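Working Rules for Shared Manipulation Cells: Notes After a Season of Use

In November our group adopted a written set of practices for the two-arm cells at Ovdale. I was asked by Nabila Ngau to prepare the first draft, and I have since been asked by readers at other sites how the rules have held up. The views below are my own and should not be taken as a statement by the laboratory.

The document is four pages long. Its predecessor, inherited from the Mendar site, ran to 90 and was seldom opened. Fikri Tuhumury proposed that any rule which could not be checked by an operator standing at the table should be moved to an appendix, and this was agreed.

Three provisions have caused the most discussion.

Rule 2 concerns the shared zone. Where both grippers may approach the same object, the operator must state aloud which arm will make first contact. The other arm holds its position until contact has been confirmed. Speed inside the shared zone is limited to 80 millimeters per second for both arms, including during demonstrations to visitors.

Rule 5 concerns cables. Every camera lead must have enough slack for the full travel of the wrist and must be inspected at the start of each shift. Imelda Soriano has asked that the inspection be done with the arms in their widest pose as well as at rest. I support the amendment.

Rule 7 concerns objects. Items placed on the table are to be entered in the object register before the first trial, with a note of any reflective surface. Straps, webbing and other soft goods require a separate entry, as they do not return to the same shape between trials.

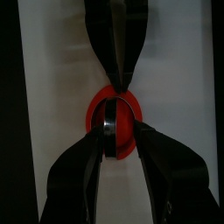
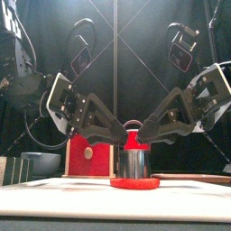 The register itself now holds 3349 entries, and Haziq Majimbun has begun to remove duplicates. Until that work is finished, operators should search by material first and by color second. New names should be plain nouns. "Mug" is acceptable; "Sumampouw mug, new" is not.

One matter remains open. Ningsih Menon has recommended that a stopped trial be logged in the same form as a completed one, with the reason given in a single sentence. Some operators regard this as an added burden late in a shift. My own reading of the logs is that stopped trials are the least well recorded part of our work, and I expect to include her wording in the next revision. Comments from the Ekatico operators are still outstanding and may be sent to me directly.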